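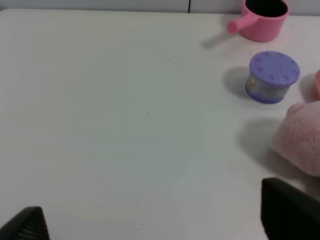 Drostel visit, notes typed up on the train so excuse the state of them. Went mainly to hear about the arm that kept closing on nothing. Slavica Ivanov met us at the door, badges, shoe covers, straight upstairs. Job on the bench is tidying small stuff off a white table: pink toy cup with a handle, a little tub with a purple lid, a fluffy pink plush. Easy enough you'd think. Fault came up in August. Arm would line up, stop short, shut its fingers on air, then report a good pick and carry on to the drop point with nothing.

Logs had 428 picks marked good over the bad spell. Lech Pawlak went back through them by hand, only 338 were real. Rest were air. He was quite cheerful about it, I wouldnt have been.

Cause, as far as they've got: finger position sensor drifting, so fully shut read as "holding something thin". Stopping short is a seperate problem, maybe shadows on the white top, maybe the wrist mount working loose. Melur Wijaya thinks mount. Lech thinks shadows. Bit of a silence after that one.

Safety side worried me more. With a false good pick the arm goes off at full carry speed, and in one run Qistina Govindasamy had her hand in the drop area. Glove caught, no injury. E-stop took up to 4 seconds to be reached as it was on the far side of the bench. Now there are 2 stops, one each side, and carry speed is halved until the sensor is swapped.

Asked for the incident sheet, they'll send it. To chase: what the new sensor is, who signs off going back to full speed. Lunch was sandwiches, ran out before we got there. Vultberg next, same questions.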